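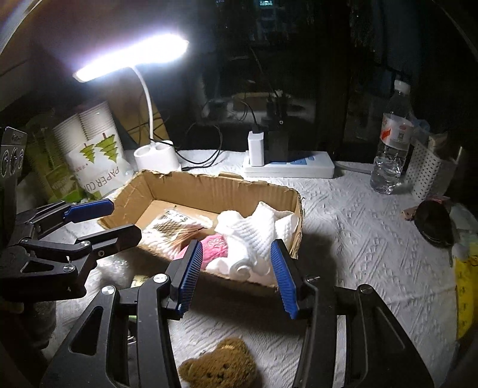
Packing Table Project: Second Progress Report to the Ansah Fund
Submitted by Nesetura, Widgate
2021-10-20

Where we are

We're a little past the halfway point of the grant and it has been a really good stretch! When we wrote to you in the spring we had a room with bad light, a pile of donated boxes and a plan for getting secondhand tableware out to people setting up a first home. Now we have a proper packing table, a way of working that holds up on a busy afternoon, and 136 household sets out the door.

A set, as a reminder, is a starter kit of plates, bowls, mugs and a few linens, wrapped in whatever soft or papery material we can save from the recycling. The second half of that sentence is the part your money pays for, so most of this report is about wrapping.

The packing table

The table is covered with white quilted cloth now, and we love it. On the old bare top, every cup that got set down too fast was a worry. The quilting takes the knock out of it, and it washes fine with the rest of the linens. We bought two lengths so one can be on while the other is in the laundry.

Each station gets an open box for filler. We went through a lot of ideas on this one (drawers, a rolling bin, a bag hung off the end of the table) and ended up with the plainest thing possible, a shallow brown cardboard box with no lid. You can see what's in it and reach it from any side. The ones we use are past their shipping days and some have ragged, torn edges, which doesn't matter a bit for this. When one gets too soft we flatten it for padding and take the next from the stack.

What goes in the box

The mix changes from day to day. The one at the top of this report has crumpled white filler heaped toward one side, a pink cloth with a white embossed pattern tucked in the middle, and a folded piece of patterned paper on the left. That's a pretty typical spread for us, one crumply thing, one soft thing and one flat thing.

Flat paper goes between plates. We keep it folded until it's needed, as loose sheets slide everywhere. Printed and patterned paper is welcome, provided the ink doesn't rub off. We test a corner with a damp thumb first.

Crumpled material fills the gaps and goes inside bowls and mugs. We used to smooth it all out and fold it neatly when it came in, and that was a big waste of an afternoon. Left crumpled, it's ready to use.

Cloth is for anything with a handle or a rim that sticks out. A small cloth goes once around the handle and the loose end tucks into the cup. The best part is that the cloth stays with the household, so it's a napkin or a dish rag by dinnertime. We've started saving the prettier ones, the pinks and the embossed ones especially, for the top layer, so that's the first thing people find when they open up.

Paper cups

These weren't in the original plan and they've turned into a favorite. A wrapped package of white paper cups stands behind the filler box and we pull from it as we go. A small glass or an egg cup sits down inside a paper cup very nicely, with a twist of filler on top, and the cup is there to be used afterward. Vundier, the café supply shop on our street, has been letting us have packages with damaged outer wrap at a reduced price. We'd like to move these from the "extras" line to the "materials" line in the budget, if that's all right with you. The total doesn't change.

Breakage

In the first period we had 62 items reported broken or chipped on arrival. We were not happy with that number and said so at the time. For this period the count is nine, with more sets going out. Most of those nine were large serving plates packed flat at the bottom, and we've since switched to standing them on edge with cloth between. No reports on serving plates after the switch, though that's only been a few weeks and we'd like to see the winter through before we call it fixed.

Spending

Total spent this period was $1204. The largest share went to the quilted covers and new lamps for over the table, followed by tape, labels and the cups. We spent nothing at all on bubble wrap. The lamps came in $87 under the estimate and we'd like to carry that over for a second set of shelves.

Things still to sort out

Filler storage. We have more coming in than we have room for, mostly crumpled white stuff, and it takes up a huge amount of space for what it weighs. The shelves would help.

Sorting at the door. Bags still arrive with paper and cloth all mixed together, plus the odd sock. We're making a simple sign with two pictures on it.

Labels. The current ones peel in the cold. Samples of a different kind are on order.

Instructions for the household. A short card explaining that the cloths and cups are theirs to keep. A few people have kindly tried to bring them back!

Next period

In November we plan to open a second packing station at the other end of the room, set up just like the first one, with its own cover, lamp and filler box. We'll also try a smaller set for people living alone, with two of everything, and see how it packs. A full materials count will come with the next report, along with the receipts for the shelves if you approve them.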